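Workshop clear-out - the gallery

Quick page before the stuff goes. Finally got round to the back room at Fondon, shelves first, then the bench, then the drawers no one had opened in years. Put up on September 6, 2022, will add more when I get a minute. Captions are short, sorry, typing this between trips to the van.

What went where, for anyone who asked:

Shelves. All of the top row emptied. Old tins of screws tipped into the Wattimena drawers, the ones with the clear fronts. Took most of a morning and my fingers still smell of oil. Lids did not match any of the tins, so lids went.

Drawers. 163 fuses, sorted by rating, bagged and labelled. 3 amp ones are in the small bag on the hook, the rest in the blue box file. Please put them back in the right bag.

Leads and plugs. One big heap to start with. Anything with a split sleeve or a loose plug has gone to the tip, anything decent is coiled and tied. The Ernel extension reel is staying, it's old but it was tested in spring and the sticker is still on it.

Bench. Last job and the slowest. Sockets and small boards were the only things left to sort by this point.

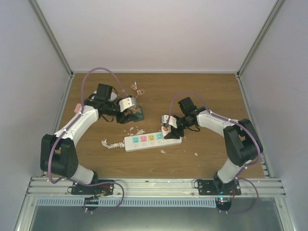
Can a power strip go in the ordinary bin?

It should go with the small electricals, either at the tip or in one of the collection bins some shops have by the door. Same goes for loose circuit boards. Tape the plug to the lead so it doesn't snag on everything else in the crate.

Bench, some notes. Four coloured socket panels on the white strip, teal at each end, pink and yellow between. Cheerful thing. Little green board got its own spot to the left of it. I like the wood top, nice warm brown, should of cleared it off years ago.

Boards in general - antistatic bags if they're worth keeping, and write on the bag what it came out of. I have a whole envelope of mystery ones from the old Destulance radio sets and no idea which is which.

Still to do: the paint shelf, the box marked 572 (no key), and the lamp parts. Lamp parts are promised to someone so hands off please. Paint can wait till October, the tip only takes it on certain days anyway and I've missd the next one.

More pictures when the paint shelf is done.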